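Search this site Enter keywords Go

Nestden Tabletop Items Working Group
Minutes of the meeting held 8 January 2025, Gillomcombe
Chair: Elsie Sutcliffe

1. Minutes of the last meeting
Approved without changes.

2. Table layout, item set 37

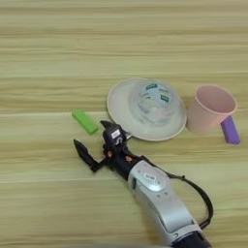
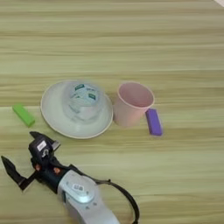

Set 37 on the wood-grain table, both views: clear cup upside down on the white plate, pink cup upright to the right.

The group reviewed the layout. The clear cup stays inverted on the plate. The pink cup stays upright – the purple block lies against it. The green block is kept on the left, clear of the plate. The layout sheet lists the pink cup only as "cup, pink" and is to be amended to give its position.

3. Printed cup
The green labels on the clear cup were discussed. Fagerlund asked for a plain version. Agreed to keep the printed one until the current stock is used up. Remaining stock: 1000.

4. Blocks
Uken to supply 5 spare blocks in each color under order 1832. Delivery is expected in February.

5. Storage
Plates to be stacked separately from cups. Shelf labels to be reprinted.

Actions
Layout sheet – E. Sutcliffe
Order 1832, confirm delivery – Uken
Shelf labels – Gillomcombe office

Next meeting: February, date to be confirmed.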